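Préparer une démonstration de pliage pour une journée portes ouvertes

Cette fiche sert aux équipes qui présentent la manipulation de vêtements avec les pinces à main, comme nous le faisons chaque février à Clillell. Comptez 2 personnes par poste : l'une manipule, l'autre parle au public.

Avant l'ouverture

Dégagez un coin de sol et posez-y un tapis. Chargez les deux pinces la veille et essuyez les patins des doigts. Lancez Kullo, puis vérifiez que l'enregistrement démarre bien -- le voyant seul ne suffit pas. Prévoyez 300 Go libres sur le disque.

Pendant la visite

Une séance dure 19 minutes. Commencez par les pièces épaisses, qui font une base stable, et gardez les vêtements encore en tas à portée des pinces. Saisissez le tissu par un bord, doigts ouverts, sans tirer. Si la pièce glisse, reposez-la et recommencez lentement. Les visiteurs restent du côté opposé aux câbles.
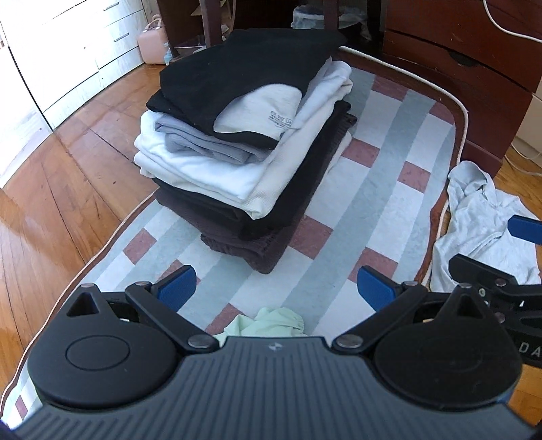 Dernière modification de cette page : février, 14 h 19

La pile est montée sur le tapis, avec un tricot brun foncé tout en bas et une pièce noire au sommet. Il reste au sol un vêtement vert menthe, entre les doigts bleus de la pince, et un gris clair à capuche sur la droite.

Après la séance

Arrêtez l'enregistrement avant de poser les pinces. Copiez les fichiers dans le dossier Plorkport -- un sous-dossier par séance -- et remettez les vêtements en vrac pour le groupe suivant.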